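Search stories, places, topics

The Bag Line

At a gift packing firm in Nornport, two robot arms are learning a job that people have always done by hand. The packers are learning a different one.

The packing room at Derville starts work at 6 in the morning, and by the time the first truck backs up to the dock the long benches are covered with candy, cakes and chips. The company fills gift bags. Hotels order them for guests, schools order them for the end of term, and offices order them for birthdays. In a busy week the room may handle a dozen different orders, each with its own bag and its own list of what goes in.

For most of the company's history the work was done one way. A packer stood an empty bag on the bench, picked the snacks from trays and set them inside so that the labels showed over the rim. An experienced packer could do it while holding a conversation. A new one took a few weeks to stop crushing things.

Last September the firm set up its first pair of robot arms in a booth at the far end of the room. The system came from Massawe, an automation shop two towns over in Kuklow, and it was put in on a trial basis. Eight packers work the morning shift. Before the arms were switched on, all of them were told in writing that no job would be cut during the trial. The notice is still taped up by the time clock.

That notice did not settle every worry. People in the room had seen what happened at the cannery down the road, where a new line came in one spring and half the floor was gone by the next. Several packers said they assumed the promise would last exactly as long as the trial did. Others were more curious than worried, and a few were simply glad that something else might take over the late-afternoon bags, the ones that leave a person's wrists sore on the drive home.

What the arms do is narrow. They work on a small table with a bag and a handful of snacks, and they put the snacks in the bag. The difficulty is in the goods. A carton is the same shape every time it comes down a conveyor. A bag of chips is full of air and gives when it is squeezed. Foil is slippery. A wrapped cake will hold together if it is gripped by the edges and come apart if it is gripped in the middle. And a paper bag weighs so little that a careless push can send it across the table.
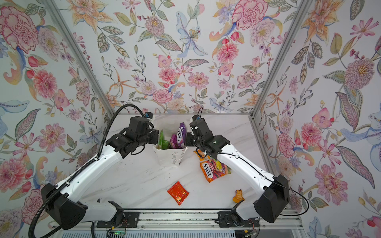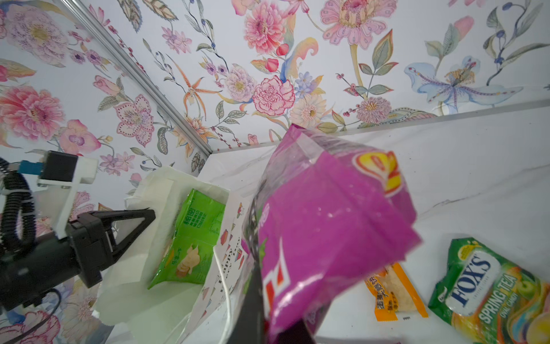 Bagging snacks in the booth at Derville, Nornport.

The packers knew all of this in their hands, though few had ever been asked to say it out loud. That has been the biggest change for them so far. When the trial began, the engineers from Massawe spent most of their time with the arms and very little with the people. The arms did poorly. Chips were dropped, bags went over, and candy ended up under the table.

Then one of the longer-serving packers was asked to stand in for an afternoon and explain how she would go about it. She told them to put the stiff items in first so the bag would have something to stand against. She told them that chips should be taken by the sealed end. She also pointed out that the table was set at a height no packer would choose. The engineers wrote it all down, and over the following weeks much of it went into the way the arms are run.

Now four of the packers take turns on what the company calls the bag line. A turn lasts two hours. The person on it lays out the snacks, watches the arms work, stops them when something goes wrong and makes a note of what it was. Two hours was settled on after a month of longer turns, when packers complained that watching was more tiring than packing. At the bench the hands are busy and the mind can wander. At the booth it is the other way around, and several people said they went home with headaches.

The turns pay a little more per hour than bench work. This caused some bad feeling at first. The original four were picked by the shift lead, and those who were passed over wanted to know how the choice had been made. The firm has since agreed to open the training to anyone who has been in the room for a year. Not everyone has put in for it. One packer, asked whether she planned to, said she liked the bench, liked the people on either side of her and had no wish to spend her morning keeping an eye on a machine.

On speed, there is no contest yet. A person at the bench is well ahead of the arms and will probably stay ahead for a while. In the best week of the trial the arms filled 997 bags, a number the packers themselves would pass without much effort. Management says it was never counting on speed. It wants the arms for the hours that are hard to staff, mainly the evenings before a holiday, when the firm has always leaned on temporary help and has never been able to find enough of it.

The temporary workers are the people most likely to feel the change, and they are also the people least likely to be asked about it. Many are students or parents who depend on those few weeks of evening pay. None of them were in the room when the notice went up. The company says it still expects to hire for the coming holidays, but has not said how many people it will need.

There have been smaller changes too. The radio has been moved away from the booth so that the person on the turn can hear the arms. The floor at that end has been marked with yellow tape, and carts now have to go the long way around to reach the dock. The trays of snacks used to be stacked in whatever order they came off the truck. They are now sorted by type, which the bench packers admit they should have been doing all along.

A decision on the trial is due after the holidays. If the company keeps the arms, it may add a second booth along the same wall, in the space where the packers now hang their coats. The coats would move to the hallway. At the last shift meeting that was the part that drew the most questions, and the meeting ran up to the morning break.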